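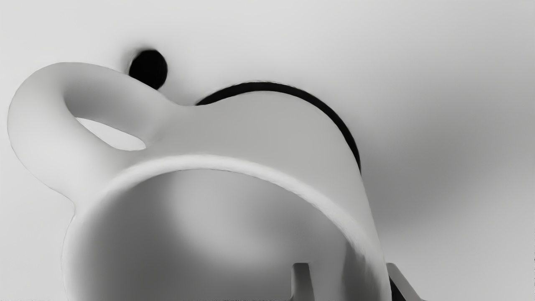 *Simulated close-up view, grasp on the mug wall, one finger inside and one outside.*

I think we should stop tuning grasp planners on clean depth maps. I work on the planning side at Cikent, and for most of last year I did exactly that, so this is partly a complaint about my own habits.

A pale gray mug on a pale gray surface is an ordinary object. In a render like this one, parts of the handle nearly match the backdrop, and only a fine dark line keeps them apart. A planner that reads the mesh straight from the simulator never has to deal with that. It knows where the wall is and puts a finger on each side.

In February Chie Ogura and I ran 316 simulated grasps through two versions of our stack. One got the true mesh. The other had to work from rendered views. The second version failed on 11 mugs the first one handled, and most of those failures were in segmentation. The planner was fine. It had been given the wrong shape.

Kohei Yagi's view is that perception and planning should be tested apart, or you never know what broke. He has a point, and we still keep the mesh tests for that. But they shouldn't decide what gets merged. Two of our planner changes this winter raised the mesh score and made the full run worse – we merged both.

My proposal is dull. Run the rendered test on every change, log the mask next to the grasp, and report the mesh score second. It makes the nightly job slower. I would take the slower job.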